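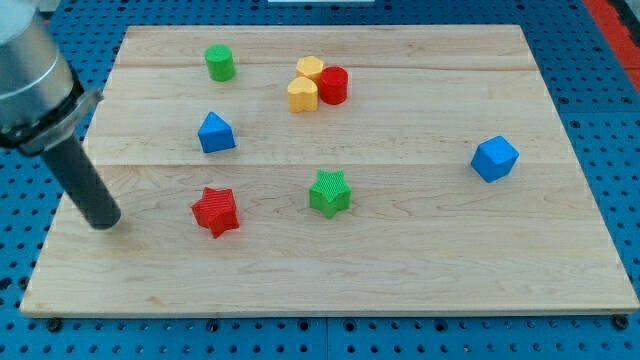
Board 2, blocks out, front bolts checked.

Play Board and Block Check – Sundcombe room
Date: May 1, 2025
Result: passed, two things to follow up

Hi all! Same list as last time with my notes under each line, because I know at least half of you skip straight to the comments anyway.

1. Board bolted down to the pegboard
OK. Both black bolts along the near rim are in and I couldn't turn either one by hand. I gave the board a good shove from each side too (harder than any block is going to hit it) and it stayed put. Please don't tighten them past snug. We did that in October on the Skellgate board and it left a ring in the wood that I'm still annoyed about.

2. Board surface: splinters, cracks, raised grain
OK with a comment. I ran an old nylon stocking over the whole top, which is the best splinter finder I know, and it snagged once on the far edge. Sanded it with 300 grit and tried again, no snag. The brownish streaks are just the wood, so you can stop writing them up as stains!

3. Seams between planks
Watch. The one just below the middle has the tiniest lip at the right end. I can feel it with a fingernail but a block slides over it fine. If you can catch a fingertip on it, take the board out of use and tell me.

4. Blue pegboard around the board
OK. No chipped holes, nothing stuck in them this time. Last time I fished out a raisin, so please keep snacks on the other side of the room.

5. Blocks: count against the card
OK. Eight on the card, eight on the board. If the count is off, look under the radiator first – the cylinders roll and they always seem to head that way.

6. Blocks: paint and finish
Follow up. The green cylinder is good, and so is the red one. Both yellow hearts are fine on the lobes, but one has a little worn patch down at the point, about the size of a lentil. No flaking when I rubbed it with a damp cloth. I've put in for a replacement from Eltero and it can stay in the set until that comes.

7. Blocks: edges and points
OK. I was fussiest about the red star, for obvious reasons. I pressed each point into my palm and they're all still nicely rounded over.

8. Blocks: loose bits, cracks, rattles
OK. Shook every one next to my ear and felt very silly doing it. Nothing.

9. Cleaning
Done. Wiped with the mild soap mix and left out to air. No soaking please, and no bleach on the painted ones. The Matheson set went chalky that way and we had to toss it.

10. Storage bin and lid
OK. Lid closes, hinge is quiet, label is peeling at one corner. I'll print a new one when I have the printer working again.

To follow up
– Worn yellow heart, replacement asked for, request no. 1814
– Seam lip, feel it again at the next check

Sheet goes in the blue binder, behind tab 210.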